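August 28, 2021

Moved the desk today. I've been saying I would since we got to Feleswood, and I finally ran out of other chores to hide behind. The man two doors down was mowing, it was too hot to go anywhere, and Inês had taken the car to Gouveia to see her aunt, so it was me and the radio and a desk that weighs more than I do.

It's under the window now. I got it there by putting an old bath towel under the back legs and shoving, then sitting on the floor for a bit, then shoving again. There's a scratch by the door that I'm going to pretend came with the house. But oh, the light! I can see the whole pear tree and a slice of the road, and I'll probably never get any work done again.

The trouble with the window wall is the outlet, which is on the other side of the radiator and only has room for two plugs. At the old place I had everything running off one of those coiled brown extension cords that Dad gave me, and it got a funny smell last winter so I threw it out before the move (good riddance, though I did feel guilty). Since then the lamp has been plugged in by the bed and the computer has been charging in the kitchen next to the toaster, and I've been carrying it up and down the stairs like a baby.

So I went through the boxes. We still have a whole row of them along the landing with Inês's handwriting on the sides, and I can report that "OFFICE ETC" is mostly etc. I found the Ralov radio manual, in case I ever forget how to turn on a radio. I found the stapler, my good scissors, three years of birthday cards and the little brass dish I accused the movers of losing. I owe them an apology, I suppose. The power strip was right at the bottom under a beach towel, and I was so pleased to see it that I wiped the table down specially and laid it out there before doing anything else. 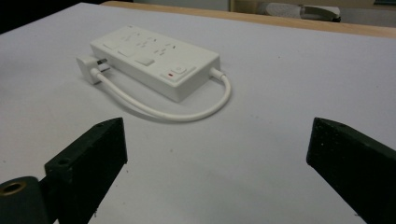 My white power strip, little red light and all.

I told Inês and she wrote back "congratulations to you both," so clearly the visit with her aunt was going well.

I'd forgotten how much I like it, as far as anyone can like a power strip. It has a switch at one end so I can turn the lot off when I go to bed, and it's plain enough that I don't mind it showing. I did think about screwing it to the underside of the desk, the way they do in magazines, but then I'd be on my hands and knees every time I wanted to unplug something. It can live at the back, against the wall.

Then I had to decide what gets to be plugged in, and I was quite strict. Lamp, computer, phone charger. The printer can stay in the closet until I need it, which happens twice a year and always when it's out of ink. Inês wants the fan up here too and I said we'd see — it rattles, and I've got 3,000 words due to the Votdale people and I'm already looking for excuses.

Ate lunch standing up, cold pasta out of the bowl. Afterward I did the drawers, or two of them anyway. I threw away a fistful of dried-up pens and kept the ones that might come back to life, and I found a fifty in an envelope marked "window cleaner," from the old apartment. We never had a window cleaner that I remember. I've put it in the brass dish and I'm going to suggest we spend it on dinner.

The boxes on the landing are now in a worse state than before, and the beach towel is on the banister. I'll do them tomorrow. I want to get a small rug for under the chair as well, something dark, and maybe move the bookcase along so the door opens all the way.

Inês is back, with plums. She walked in, looked at the desk and went straight to the scratch.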